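18 Apr 2019
Room notebook, large office – floor and furniture

Continued from the pads question. Felt on the round table goes flat under the base and picks up grit, then marks the floor when the table is pushed. Found two fine scratches near the pedestal this morning, parallel, both along the planks. They show only from the window side. Wiped with a damp cloth and left alone. They do not catch a fingernail, so finish only, no filler.

Old pads: 38 mm felt disks, self-adhesive, from the Maneo box. Adhesive had crept out at the edges. Scraped off with a plastic card, residue removed with the Trulla cleaner. Do not use the Trulla on the floor itself. It dulls the finish and the patch by the door is still visible from last August.

Replacement is the Royer one-piece ring, cut to the footprint of the base. Table weighs over 40 kg, so tilt with one person on the top edge and a second person sliding the ring under. Tilting it alone is not worth trying. Checked for rock afterward by pressing on the rim at four points. None. 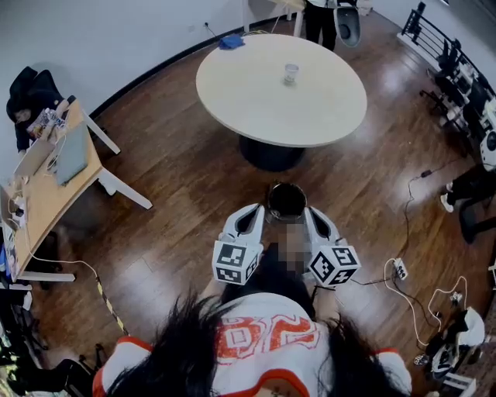
Penciled in the margin in another hand: the ring is fine if the table stays where it is, but once people start dragging it for meetings the grit comes back. Suggest we tape a position on the floor and vacuum under the base once a month.

Agreed on vacuuming. Against tape – it pulled finish in the Jumiveck room and we paid for that. Position recorded by measurement instead: center of pedestal to the inside of the door jamb, 2,510 mm, taken along the planks. Anyone who moves the table can put it back with the long rule.

Position relative to the wall matters less, but leave enough room behind the table to get the vacuum head in and reach the baseboard. Things put down on that side tend to stay there. 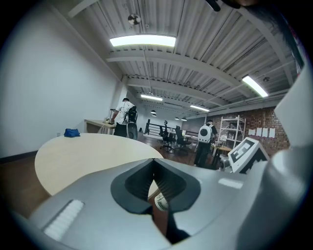

Desks next. The ones with white legs have hard plastic feet and are not dragged much, so lower priority. Feet felt smooth on the two corners I could reach. Cable slack should be lifted off the floor before any desk is shifted, otherwise it gets trapped under a foot and acts like a file.

To do:
Order one spare Royer ring.
Look at the scratches again in low afternoon light.
Move the Trulla bottle out of the floor care box and label it for furniture only.
Check the ring for creep after a week, no tilting, just a feeler gauge around the edge.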